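4.3 Comparing finger sets in the mixed-object bin

Use this procedure to compare two finger sets on the same arm and gripper body. Both sets are run with the same bin, the same objects and the same motion program. Only the fingertips change.

Before you start

The arm must be homed and the gripper air supply switched off at the Brastow valve block. The bin must be clamped to the work surface. Load the Mosden pick program with the approach speed set to its lowest value.

Caution: Keep hands out of the bin whenever the drives are enabled. The fingers can close without arm motion.

1. Fit the first finger set and tighten both screws.

2. Jog the wrist to the low pick position and check the cable loop. It must not catch on the bin rim or pull tight at any tie.

3. Rotate the wrist through its full working range at this height. If the bundle goes tight, stop, raise the arm and re-tie it with more slack.

4. Place the objects on the bin floor. Include at least one rigid block, one soft item and one item made of wire.

5. Run 7 picks per object. Return each object to the bin after every pick, whether it was held or dropped.

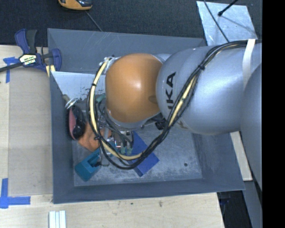 Figure 4-2. Gripper lowered into the bin, pale green tips at the lower end. Bar clamp at the upper left of the bin.

6. Record each pick as held, slipped or missed. Enter a slip only if the object left the floor.

7. Raise the arm, disable the drives and vent the air line. Fit the second finger set and repeat from step 2.

Note: Finger sets differ in length. Reset the tool offset after every change. An offset error of 2 mm is enough to turn a good grip on a low block into a miss.

Note: Soft material can fold under the fingers and score as held on one run and missed on the next. If the results for a soft item vary, run 4 further picks and log them separately.

Send completed log sheets to Manju Bisht at the Usudthorpe test bay. Questions about tool offsets go to Sneha Pal.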